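Backup software and the word "unlimited"

October 23, 2021

My Cidex subscription came up for renewal this month, so I finally read what I was paying for. The plan says unlimited backup. The terms say deleted files are kept for 13 days, after which they go, and an external drive that hasn't been plugged in for a while counts as deleted. I have two drives like that in a closet.

So I tried a restore, which I should have done years ago. I picked a folder with 141 files in it and asked for all of them. It took 8 hours, and 3 came back with a size of zero. The log called the job "complete." I don't know what the program thinks that word means.

Fillix is the one everybody recommends now. Maybe it's better. The reviews I found all praise the setup screen, and not one mentions getting a file back - I'd like to see that part before I hand over a card number.
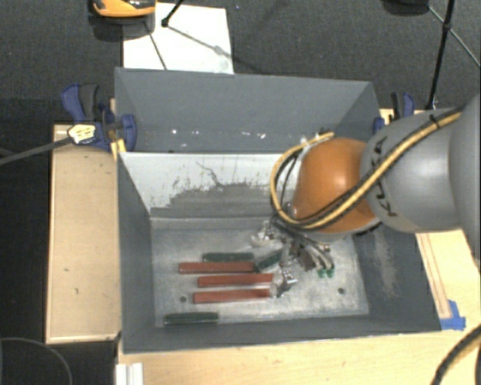
Sani wrote in the comments that zero-size files are usually ones that were open during the backup, and that Fillix skips those too but at least lists them. Fair enough, a list is something. I'm still copying the folder to a second drive by hand tonight, and Cidex gets one more month.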